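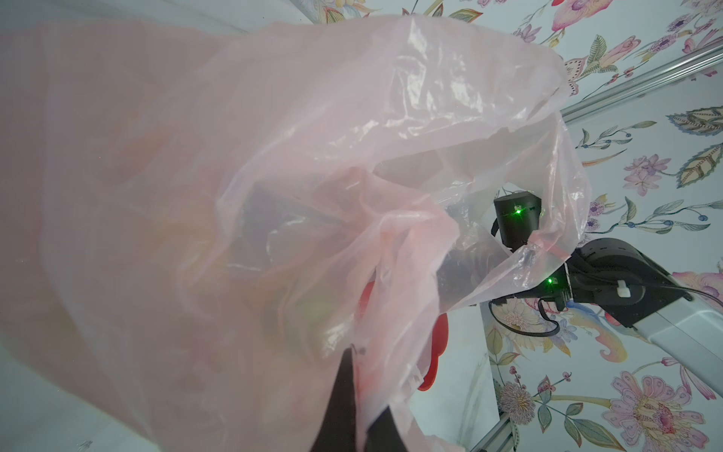 1/ Wasard cell, bag handling setup

Writing down how this cell is set up while I still remember it. Two arms on an aluminum frame, one camera at the wrist, thin plastic bags with mixed items inside. The pink ones are the hardest we run.

2/ The gripping arm takes a gathered section of film between the fingertips. Never a single layer. One layer slides out as soon as the weight comes on. If the film isn't bunched at the tip, open up, move over and close again.

3/ Closing force is set at 12 on the Hadska controller. That scale has no units on the screen, so don't compare it with the other cell. We ran higher at first and the fingertips marked the film. Lower than this and heavy bags creep.

4/ Fingertips get wiped with alcohol every 50 bags. Plastic film leaves a slick layer you can't see but can feel with a thumb. Let them dry before you start again. If the rubbing has gone shiny on the pads, swap the pair and put the old ones in the scrap tin.

5/ Loose film is the main trouble. It drapes over the second arm's wrist and lies across the joint housing with the vent slots. A short touch does no harm. Don't park an arm like that. Clear the film by hand with the cell stopped, then jog the arm back.

6/ Lights: both green on the second arm before you press start. You can read them through a clear bag, but lift the film and look properly. I have taken a reflection for a light once and lost half a morning.

7/ Cables. Leave slack under the joint so the wrist can turn all the way. Too little and the connector takes the pull. Too much and the loop catches bag handles. I set mine with the wrist at 90 degrees, then run the full turn slowly with a hand near the stop.

8/ Camera exposure is locked. On auto it goes dark every time the film throws a highlight, and then you can't make out what's in the bag. Lock it with a bag in view. If you lock it on the bare table, glossy film comes out white.

9/ The frame rails work loose at the corner brackets. Check them in March and again when the weather turns. Quarter turn past snug is plenty. After any bracket work, redo the arm-to-arm calibration, even if nothing looks like it moved.

10/ Calibration is the Belay routine, saved as program 816. It needs a clear table, no bags, both grippers open. If it fails twice in a row, look at the wrist mount screws before you touch any numbers.

11/ Spare finger pads are in the Tokeck box on the lower shelf. Left and right are different parts. The left one has a notch.

12/ Still to do: a guard for the vent slots that doesn't hold the heat in. Mesh is next on the list. Will add to this thread when it's been on for a while.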